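Shop tips: teaching the arm by hand (and with the hand-held)

Quick page, written between jobs. Updated December 2025. Mostly for whoever takes over the demo bench from me, but take what you want. We record on the Reva bench and the Skikton bench. Tips work for both unless I say so.

Before you start

Wipe the table. Then wipe it again with a dry cloth. Crumbs, tape bits, pencil dust, all of it ends up in the recordings.

Light: both side lamps on, overhead off. If the overhead is on you get hard shadows from the fingers and they move when you move. Soft shadows are fine, leave them.

Check the screws on the fingers. Snug, then stop. Gervasio Benítez stripped two in September by leaning on the driver and we waited ages for replacements.

Squeeze the trigger all the way and let go. Fingers should come back to full open by themselves. If one lags, look for lint in the joint before you go for the oil. One drop if you must. Never on the pads.

Open first, then go

Start every take with the gripper wide open, over a bare bit of table, and hold still for a slow breath. Same at the end. Makes trimming so much easier, you can find the start of a take without watching the whole thing.

Don't touch the table with the tips. Hover. Touching puts a little jolt in the motion and the arm will learn the jolt too.
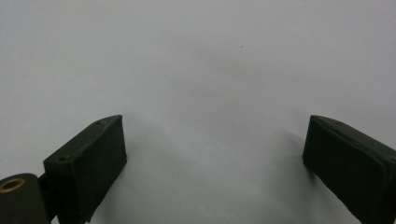 Fingers open, nothing in the grip, tips just off the surface. One tiny dark speck on the white.

A speck that small I'd leave alone. Anything you could pick up with a fingernail, wipe it.

Doing the task

Slow, but not fake slow. Move like you're putting away glasses in a cupboard at night. If you creep, the arm creeps.

One try per take. Dropped the sponge? Stop, put it back, new take. Except when you are recording recoveries on purpose, then drop it, pause, pick it up, carry on. Label those "rec" or Florencia Núñez will throw them out with the bad ones.

Come in square to the thing you're grabbing. Wrist straight. Elbow tucked helps.

Close the fingers all the way on to the object before lifting. People lift while they're still closing, everybody does it, you won't notice till playback.

Move the object between takes. Small shifts, left, right, a bit of a turn. Same spot every time and the arm only knows that spot. I put masking tape dots on the UNDERSIDE of the clear mat when I need reference points, then pull them before recording.

Keep your other hand out. Behind your back, in your pocket, wherever.

How many

Folding cloths: 200 good takes and it was decent. Cups onto the rack: 80 was plenty. The Gendex lids took forever, don't ask, I gave up at 69 and we changed the lid.

Take 5 minutes off when your wrist starts to ache. Tired takes look shaky and you'll only redo them.

Remote control days

Same rules, plus a few.

Sit where you can see the real table as well as the screen. Depth is hard on a screen. You will bump things.

Line up your hand with the arm before you switch over. If they don't match, it jumps. Keep the stop button under your free hand, not on the shelf behind you.

Bad lag? Close everything else on the laptop. Still bad, use the cable. The cable lives in the Ibarra box, top drawer, please put it back in teh box.

Practice with a rolled sock before anything that breaks. Ten tries or so with the sock and you get the feel for how hard it squeezes.

Guiding the arm itself

Some tasks I just grab the arm and walk it through. Good for wiping, stirring, opening drawers. Not great for small stuff, your arm gets in the way of the view.

Hold it above the wrist joint. Holding the fingers bends the fingers.

Go through the motion once with recording off so you know where it gets stiff. If it feels like pushing through mud near the end of the reach, slide the table closer and start over.

Cleaning up after

Pads: damp cloth, no solvent. The grip goes shiny and slick if you use the orange spray.
Lens: the glasses cloth, only the glasses cloth.
Charge the hand-held lying on its side so the trigger isn't pressed.
Watch three or four takes at double speed before you pack up. If the table or lamp got bumped half way you want to know now, while its all still set up.

Name the folder with the task first, then bench, then your initials. cups-reva-gb. No spaces.

Spare pads are in the bottom drawer under the sandpaper. Take the last pair, tell Florencia.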